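Closwood Public Library
Frequently Asked Questions: Borrowing, Holds and Renewals

Who can get a library card?
Any person who lives, works, owns property or attends school in Closwood may apply for a card without charge. Residents of Favetti and Lesura are also eligible under the shared lending agreement. All other applicants may purchase an annual nonresident card at the front desk.

What do I need to bring?
Please bring one form of photo identification and one item showing your current address, such as a utility bill, a lease or a bank statement. Applicants under 16 must have a parent or guardian sign the application. The guardian does not need to hold a card.

Can I apply online?
You may begin the application online. A temporary number will be issued at once and may be used for e-books, audiobooks and placing holds. The temporary number expires after 23 days if identification has not been shown in person at either branch.

How many items may I borrow?
There is no limit on books. Video discs are limited to six per card, and museum passes to two per household. New cards are limited to two items of any kind on the first visit. The full limits apply from the second visit onward.

How long may I keep them?
Books and audiobooks circulate for three weeks. Video discs and magazines circulate for one week. Museum passes must be returned by noon on the day after use. The due date is printed on your receipt and is also shown in your online account.

Do items renew automatically?
Yes. Eligible items renew up to two times on the morning they are due. An item will not renew if another patron has placed a hold on it, if it belongs to another library, or if your card has expired. A notice is sent by e-mail or text message in each case.

Are there overdue fines?
The library does not charge daily fines. An item that is 6 weeks overdue is considered lost, and the replacement cost is added to your account. The charge is removed in full when the item comes back in usable condition. Borrowing is suspended while a replacement charge is unpaid — holds already placed keep their position in line.

How do I place a hold?
Sign in to the catalog, select the title and choose a pickup branch. Holds may also be placed by telephone or in person. When the item is ready it will be kept on the hold shelf at the Main Branch or at the Pirzada Street Branch for six days. After that it passes to the next patron.

Can I suspend a hold while I am away?
Yes. Open the Holds page in your account, select Suspend and enter the day you expect to return. You will continue to move up the list during this time.

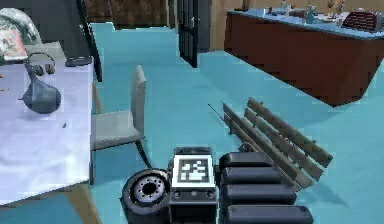 One Lesura cardholder wrote to us that a suspended hold came in on the very morning it was reactivated, and asked whether the pickup period could be extended in such cases. It can. Please call the desk before the pickup period ends and staff will add two days.

What if the library does not own the book I want?
You may request it through interlibrary loan. Most requests are free of charge. Some lending libraries ask for a fee, and you will be contacted for approval before the request goes forward. Textbooks and titles published within the past six months are generally not available by this route.

May I return items to any branch?
Items may be returned at either branch at any hour by way of the outside book drop. Museum passes and interlibrary loans must be handed to a staff member at the desk.

Does the library accept donated books?
Donations are accepted at the Main Branch from October through May, up to two boxes per visit. Encyclopedias, textbooks and items with water damage cannot be accepted. A receipt is available on request — the library does not assign a value to donated items.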